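Candent brings phone apps to the desktop, mouse and all

Candent has released Plumero 16, its free player for running phone apps on a Windows PC or Mac. The new version starts in 76 seconds on an old office laptop, which the company concedes is still long enough to butter toast.
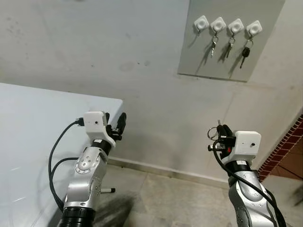
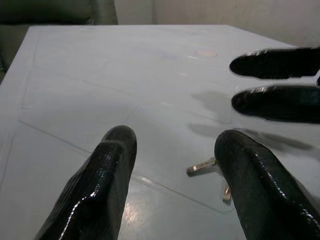 Plumero 16 supports 700 apps, up from 300, and lets users map taps and swipes to any key. The Harahap keyboard layout returns after complaints from both of the people who liked it. Cloud saves are handled by Urnus.

Plumero 16 can be downloaded from September. Existing users will be asked to update, politely, and then again.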